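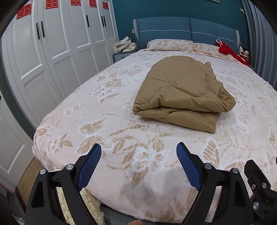 除湿机放哪一间、开多久，这个问题我去年在Cikham的老房子里折腾了整个夏天，先把结论写在前面：先查水从哪里来，再谈买机器。机器只能处理空气里的水，处理不了墙里的水，也不太管得到捂在织物里的水。后面这一种最容易漏掉。床上这条驼色的被子叠成厚厚一团，压在铺着蝴蝶花纹床罩的床中间，屋里湿度表读数再好看，被子里层和它压着的那块床罩也要慢得多才能跟上。所以量湿度的时候，表挂在墙上看一个数，塞进被子夹层里过一晚再看一个数，两个数差得多，就说明屋里干得还不够久，别急着关机。

下面按来信的顺序逐段回。

在 2021年7月3日，Larkport旧房列表的一位列友写道：

> 各位好，第一次发信，之前一直潜水。
> 我家是砖混的老房子，一楼，136平方米，南北向，北边两间房常年比南边潮。
> 今年入梅以后北卧室的墙角开始起皮，踢脚线上面有一条灰黑色的印子，
> 擦掉过几天又出来。

先确认这条印子的高度。拿铅笔在印子的上沿画一道线，旁边写上日期，过一阵再看。如果印子沿着整面墙差不多一样高，贴着地面往上长，多半是地下的潮气顺着砖往上走，防潮层老化或者当年就没做。如果只在墙角有一块，上面宽下面窄，或者下大雨以后明显变深，要怀疑外墙开裂或者雨水管漏。如果印子浅，一擦就掉，墙面摸着硬实，那可能只是结露，墙角空气不流动，冷墙面碰上湿空气，水就挂在那里了。

三种情况的修法完全不一样，花的钱也差很远。我自己第一年没有分清楚，以为是结露，铲了墙皮重新批了腻子，到十月又全部鼓起来了。后来才发现外墙那一侧的花坛土堆得比室内地面还高，浇的水全往墙里渗。把土挖低，沿墙根留出一条排水的碎石带，当年冬天墙就慢慢干了。重新批腻子是第二年春天的事，中间那段时间墙就露着砖，难看，但是不能急。

还有一个土办法可以分辨是墙里的水还是空气里的水。剪一块透明塑料膜，四边用胶带封死贴在墙上，过两天揭开。膜朝屋里的一面有水珠，是空气里的湿气结在上面；膜贴墙的那一面有水珠，墙里有水往外走。墙面起皮的地方胶带粘不牢，挪到旁边墙皮完好的位置贴，高度要一样。

> 我买了一个湿度表，放在北卧室的柜子顶上，读数有时候到99，
> 是不是表坏了？南边客厅同一天只有七十多。

99不一定是坏的，但是要校一下。便宜的电子表在高湿段误差都大，到了九十以上基本只能看个趋势。校表的办法：瓶盖里放一小撮食盐，滴水调成湿沙子那样，不能有一层清水浮在上面，和湿度表一起放进密封袋，封好，室温下放一夜。稳定以后应该显示75左右，偏多少记在表背面，以后读数自己加减。不要用湿毛巾包表的老办法，那个是给毛发式的机械表用的，电子表的探头包过一次可能就漂了。

我手上用的是Hollmann的一对表，校出来一个偏高三，一个偏低二，贴了标签照用，没有换。列表里以前有人问过要不要买贵的，我的看法是两个便宜表比一个贵表有用，因为你真正要看的是两间屋子之间的差，以及同一间屋子早晚的差。

另外柜顶不是个好位置。热空气往上走，柜顶背后又贴着墙，风过不来，读数容易和人实际待的地方对不上。放在离地一米上下，离外墙和窗户远一点，不要对着空调出风口。北卧室要是实在想知道墙角什么情况，就另外放一个在墙角地上，单独记。

> 白天我一般开窗通风，觉得空气流通总比闷着好。
> 可是越开越潮，地砖上都能看见水。

梅雨天白天开窗，等于把外面的湿空气请进来。地砖出水就是这么来的：外面的空气又暖又湿，砖地面比它凉，水汽碰到就凝下来。判断该不该开窗，看相对湿度没有用，要看绝对湿度或者露点。手机天气里一般有露点这一项，外面的露点比你地面的温度高，开窗就会出水，关着；外面的露点明显低于室内，可以开，开大，前后对着开，开一阵就关。

没有工具也可以用手背摸。早上起来摸北墙和地砖，凉得明显，外面又闷，就不要开。雨停以后转北风，天一下子亮起来、空气发干的那几个小时，是一年里最值得开窗的时间，柜门、抽屉也一起拉开。

厨房和卫生间另算。做饭、洗澡产生的水汽要当场排掉，排风扇在人出来以后继续转一会儿，门关着，别让水汽跑到别的房间。很多一楼的排风扇转是在转，背后的止回阀早就粘死了，风出不去。拿一张薄纸贴到扇叶前面的格栅上，吸得住就行，吸不住就拆下来看。

> 想买一台除湿机，看中Dekar的一款，标的适用面积够整套房子用。
> 店里要超过4000块，另外还有小一号的便宜不少。
> 是一台大的放客厅好，还是两台小的分开放？

标的适用面积不用太当真，厂家测的时候层高、密封、温度都按理想情况来，老房子窗缝大，要打折扣。看日除湿量，也要看这个数是在什么温度湿度下测的，同一台机器在三十度八成湿度下和在二十七度六成湿度下，出来的数能差一倍。问店家要后一个条件的数，问不到就按前一个的一半估。

Dekar那款我没有用过，不评价。一台大的还是两台小的，看你家门怎么关。白天门全敞着，大的放在中间过道上可以，配一台普通风扇对着北边吹，让空气转起来。晚上睡觉要关门，大的在客厅就管不到北卧室，机器显示五十几，卧室里还是八十。按来信说的情况，毛病主要在北边两间，我会先买一台小的，就放北边，关上门窗，白天人不在的时候开，两间轮流。用过一个梅雨季再决定要不要添。

买的时候注意几件事。能接管子连续排水的优先，水箱再大，夏天也是一天倒一到两次，忘了倒就停机。管子一路要往下走，中间不能拱起来，拱起来的地方存水，机器背后就会漏。压缩机式的在冬天低温下效果差，会结霜，南方夏天用没有问题。转轮式的冬天好用，但是发热厉害，夏天关门开着，屋里会很难受。压缩机式也会发热，只是好一些，开之前心里有数，开一下午房间温度升两三度是正常的。

设定值放在55到60就够了。往下设到40，机器一直不停，电费上去，木地板和旧家具反而开裂。我家那个樟木箱子的盖板就是这么裂的，裂缝到现在还能塞进一张卡片。

电费怎么算也说一下，列表里老有人问。看铭牌上的输入功率，乘以压缩机真正在转的时间，风扇单独转的时候耗电很少。在插座上串一个计量插座，连续记7天，比什么公式都准。头几天数字会很高，墙、地、家具、织物里积的水都在往外放，后面会降下来。要是过了一周水箱每天还是那么满，一点不见少，那就回到前面第一段，去找漏水的地方。

> 还有衣柜里的衣服有霉味，放了好几盒除湿盒，水倒是吸了不少，
> 味道还是在。

吸湿盒是氯化钙，吸满了要倒掉，别打翻，那个水沾到皮革和木头上很难处理，沾到金属会生锈。柜子门缝不严的话，它吸的其实是整个房间的空气，吸多少补多少。除湿盒适合小而密封的空间，箱子、鞋柜里可以放。大衣柜靠外墙的，先往外挪一掌宽，让背后能走风，这一步比放几盒都管用。

味道在织物里，光把空气弄干不会走。能洗的洗，洗完一定要彻底干透再收，烘干机或者除湿机房间里晾都可以。不能洗的挂在除湿机旁边吹，隔一阵翻个面。柜体内壁擦一遍，用七成多的酒精，擦之前断火、开窗，漆面先在不起眼的地方试一小块。霉斑大片的不要干刷，孢子飞得到处都是，先喷湿再擦，戴口罩。漂白水对瓷砖和硬表面可以，对腻子墙作用有限，水分渗进去，表面白了，里面照样长，而且不能和酸性的洁厕剂混着用，这个大家应该都知道，还是写一句。

被褥也照这个办。真空袋可以用，前提是装进去的时候是干的，潮着抽真空，拿出来味道更重。羽绒长期压着会不蓬，我只拿真空袋装化纤的。换季收被子不要挑雨天，也不要刚晒完热着就装，摊开凉透再叠。

> 最后想问一下，墙要不要现在就重新刷？家里人催得紧，
> 说看着难受。市场上有师傅推荐防水涂料，说刷上就不潮了。

现在不要刷。墙里的水没出来，外面封一层防水的，水就往上走，从更高的地方鼓出来，我见过一户从踢脚线一直长到窗台。内墙刷防水涂料只是把水换个地方。等水源断了，墙干了，再铲到结实的底子，批腻子，刷透气的涂料。石灰类或者硅酸盐类的都可以，价钱比乳胶漆贵一点，颜色选择少。

怎么知道墙干了：前面说的塑料膜再贴一次，揭开两面都没有水，隔两周再贴一次，还是没有，就可以动手。砖墙干得很慢，半年一年都常见，夏天做不成就等秋冬，空气干的时候墙才放得出水。家里人看着难受，可以先把起皮的地方铲掉扫干净，比挂着半掉不掉的皮要好看，墙也干得快。柜子、床头不要再推回去贴着那面墙。

墙上出来的白色毛状结晶是盐，不是霉，干刷子刷下来用簸箕收走，不要用水洗，一洗又化回墙里去了。要是铲完以后盐还一直出，批腻子之前得多等一段时间。

来信里没有写楼上的情况。楼上住人的话，去问一下他们卫生间在什么位置，是不是正好在北卧室上面。我们这一片的下水立管年头都久了，接头渗水顺着墙往下走，到一楼看着很像地下返潮。关掉楼上的水过一夜，看水表走不走，能排除掉给水管的问题。下水管要另外查，往地漏里倒一点染过色的水，隔天看楼下墙上有没有颜色。

等你把印子的高度和塑料膜的结果发上来再往下说。外墙那一侧也去看看，地面比室内高还是低，雨水管的出口对着哪里，有没有散水，散水和墙之间的缝有多宽。回信请接着这个标题发，别另开一个，归档的时候不好找。

--
Larkport旧房列表
退订请发空白邮件，标题写"退订"
发附件请先压缩，太大的会被退回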